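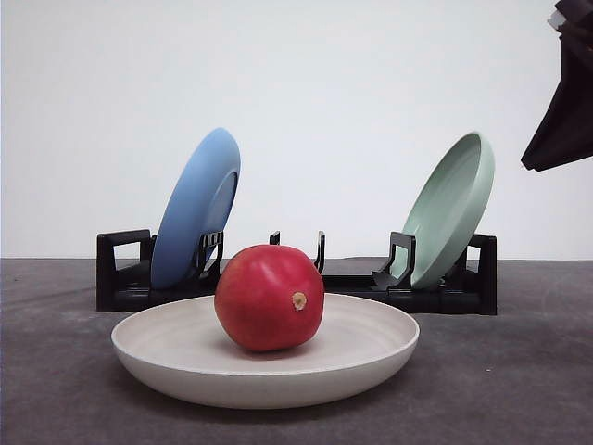
Aivar Lill

3 min read · 10 comments

Quick answers on budgeting for a tabletop arm. Will tidy up when there's time.

What do I buy first?
The arm and the table. Gripper second. Get the Allstead quote in before August, their lead times slip after that.

Soft fingers or hard?
Soft, if you're handling fruit and dishes. Order a spare set with the first order, shipping is the same. Kiltby fingers fit but need the adapter plate, seperate line on the invoice.

How much for props?
Hardly anything. Bowl, couple of plates, dish rack, piece of fruit. Put it under consumables so you don't need a signature every time a plate goes.

Lease or buy?
Under 20 hours a week, lease. Over that, buy. Cladach will credit 40 percent of lease payments if you convert, ask for it in writing.

Do I need the service plan?
First year yes. After that depends who you've got on site.

Table height?
Whatever the arm base wants. Check BEFORE you order the table. Matte top, less glare.

Can Beddoe do the install?
Yes, 3 days. Travel is extra and its not on the first quote.

What gets forgotten?
Power. Cable runs. Training time.

Share 20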